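4.3 Fitting the Koltard front strut brace

The brace fits coupés built from June onwards with the 432 engine. Let the engine cool before you start.

1. Park on level ground and apply the handbrake.
2. Remove the two inner nuts from each strut top. Leave the outer nut in place.
3. Lower the brace onto the studs, with the Koltard badge facing forward.

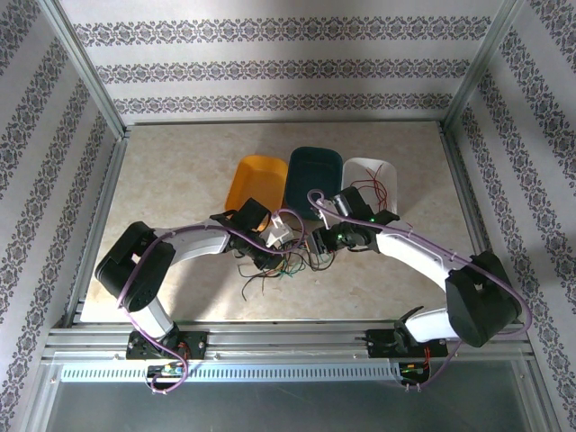

4. Refit the nuts by hand, then tighten them evenly, left and right in turn.
5. Close the bonnet slowly and check for contact — the clearance is tight over the air box.

Note: If the brace touches the air box, fit the spacers from bag 2.

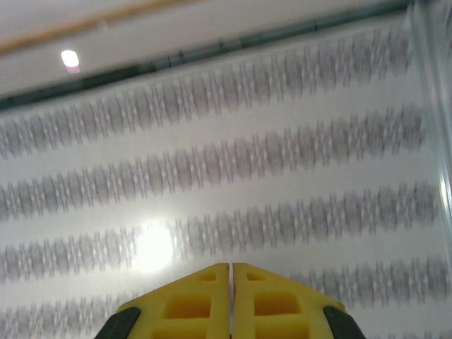
Check the nuts again after 200 miles. Put a dab of bright paint across each nut and stud so that any movement shows up. A matte yellow like the one on the gripper fingers is easy to see under the bonnet.

Caution: Do not lift the engine by the brace.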